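Lukport Community Arts Center
Framing and Display Working Group
Minutes of the February meeting

Present: Solange Dufour (Chair), Evander Strachan (Secretary), and four members of the group.

The meeting was called to order at 6:30 p.m.

1. Minutes of the previous meeting
The minutes were approved with one correction. The supplier of hanging wire should read Hadgu throughout.

2. Spring exhibition
The Chair reported that 138 works have been accepted for the members' exhibition. Small works will be shown in square wooden frames, on the wall or on tables as space allows. The front lobby wall is reserved for the youth section. Mr. Strachan will send the revised floor plan to the group before the next meeting.

3. Small square frames
The group reviewed the small square frames proposed for the tabletop section. Members were in favor of the light border, which suits both prints and watercolors. The white board will remain on the work table for all framing work and is to be wiped down at the end of each session.
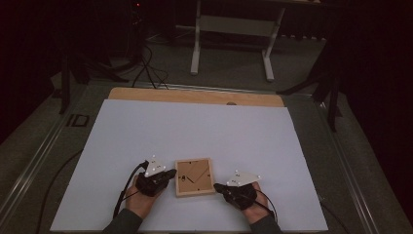
Item 3. Small square frame on the white work board.

One member asked whether the frames should be stained to match the older stock. After discussion it was agreed to leave them as supplied. A second member noted that the older stock is darker and should be kept together on the east wall.

4. Backs, stands and hangers
Mr. Strachan presented the question of how frames are to be prepared before they are handed to exhibitors. The frame under review has a brown hardboard back with a folding easel stand of the same material and a small black triangular hanger, so it may be stood or hung.
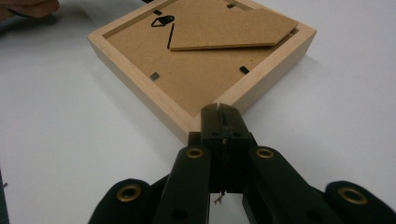 It was agreed that stands will be folded flat for storage and for transport between rooms. Retaining clips are to be pressed down by hand; screwdrivers should not be used on them. Any frame with a missing clip is to be set aside and tagged. Labels will be placed on the hardboard, clear of the stand and the hanger.

Moved by Ms. Dufour, seconded by Mr. Strachan, that the above practice be adopted for the spring exhibition. Carried, 6 in favor, none opposed.

5. Supplies
Quotations for replacement glass were received from Biltier and Dastosport. The Biltier quotation was accepted. An order for 10 spare frames was approved, to be charged to the exhibition account.

6. Other business
The request for a second work table was deferred.

The meeting was adjourned at 7:50 p.m.

Respectfully submitted,
Evander Strachan, Secretary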